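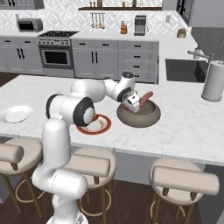

Kitchen tips from the Prudside robotics club

Our club spent the winter term on the Plurnari challenge, which asks student teams to get a simulated arm to tidy up after a meal. I went in thinking the whole idea was oversold, and I still mostly think so. A ten-year-old with a rag is faster. But writing out kitchen chores in steps plain enough for a program does show you how sloppy your own habits are, and a few of the rules we wrote for the arm have ended up in my kitchen.

Get the food off first
The early version of our program went for plates before leftovers. Bad plan for an arm, bad plan for you. Pick up the big pieces of food, put them in one bowl, then deal with the dishes. A plate with a smear on it stacks fine. A plate with half a sausage on it does not.

Use a wide bowl
Every catalog wants to sell you a countertop scrap bin with a lid and a filter. Skip it. Any large round bowl works. The arm missed narrow containers all through January, and I miss them too when I'm tired.

Don't stack clean on dirty
If a plate wasn't used, leave it alone or put it back in the cupboard. Our scoring sheet took points off for every clean dish the arm made dirty. At home you pay in hot water.

Paper towels: fewer than you think
One sheet, folded in four, gets a greasy plate ready for the sink. Scrape first. I don't buy the claim that you must rinse everything before it goes in a dishwasher, and I've stopped doing it. Dried egg is the exception.

Push the stools in
The arm doesn't trip. You do.

Wipe marble soon
Tomato, lemon and vinegar can all mark it. Blot the spill, wipe with a damp cloth and a drop of plain dish soap, then dry it. No vinegar sprays, whatever the video told you. The simulator has no stains at all, so a team can leave sauce on the counter and still get full marks. I have complained about this.

What the numbers are worth
We logged 2,334 tries over the term. The team was very proud of the last batch, 676 good pickups out of 700. Fine, but those were all the same few foods in the same tidy kitchen. Change the bowl and the rate drops. We plan to try the Bustiren dish set next, with its odd-shaped rims, and I expect a long spring.

If you run a club and want our chore list, it's two pages and it's free. Print it for the kids and leave the arm out of it the first week. Have them clear a real table by following the steps exactly as written. They'll find the mistakes faster than the software does.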